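# Product notes: Batside room simulator, second release

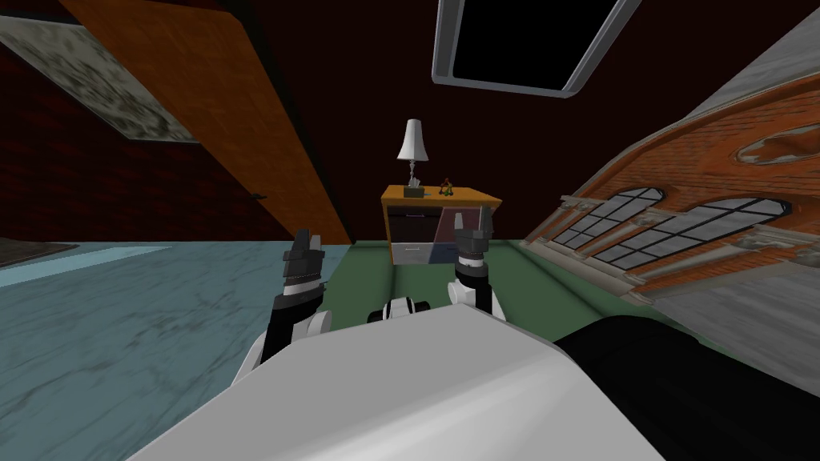
## What is in the package

Batside is a simulation package for indoor mobile manipulation. The second release, which reached our bench in December, adds two-arm robot models with parallel grippers, a rewritten contact solver, and a room generator called Gudia. The license covers one workstation and includes the generator, the robot models, and a scene library. Cloud rendering is sold separately and was not tested.

Gudia builds each room from a seed number. It places walls, floors, doors and furniture, then draws a surface texture for each from a shared pool. The pool is not sorted by use unless the operator sorts it. With default settings, a wall can receive a building facade with arched windows, a floor can change from blue marble to flat green partway across the room, and one nightstand can carry black, white and maroon panels under an orange wooden top. Training a vision policy on rooms of this kind is meant to stop it from relying on color or surface pattern to find an object. Users who want plausible interiors should load the restricted pool, which is slower to set up and has fewer textures.

## Setup

Installation took two attempts. The first failed on a missing physics library that the installer should have checked for. After that was added by hand, the package ran without further changes.

The robot description files are plain text and easy to edit. Joint limits, link masses and gripper force are all exposed. Camera pose is set per robot and can be randomized in pitch and roll, so the rendered room may sit at a steep angle to the image. Roll randomization is on by default. Turn it off for any policy that will run on a fixed, level head camera.

## Test runs

We generated 1644 rooms from consecutive seeds and logged placement faults only. Two rooms had furniture intersecting a wall. Both were caught by the built-in checker and flagged in the log, but the checker does not remove them from the batch. A filter script has to be written for that.

Small tabletop objects settle correctly. Lamps are the weak point: the collision shape for a bell-shaped shade is a plain cylinder, so a gripper approaching from above makes contact before it visibly touches. The shape can be replaced with a mesh at some cost in speed.

The robot's own body is rendered in the onboard view, and it hides a good part of the floor directly ahead. This is useful for training and should be left on. The option to hide the body is intended for debugging.

## Compared with Kolář and Flustent

Kolář has better contact behavior for thin objects and a cleaner interface, but its rooms are hand-built and the library is small. Flustent generates rooms faster than Gudia and has no two-arm models. Neither offers per-surface texture draws without scripting.

## Price and support

A workstation license costs $900 per year. Support is by email, and answers to our queries were short and correct. The manual does not yet cover the new solver settings.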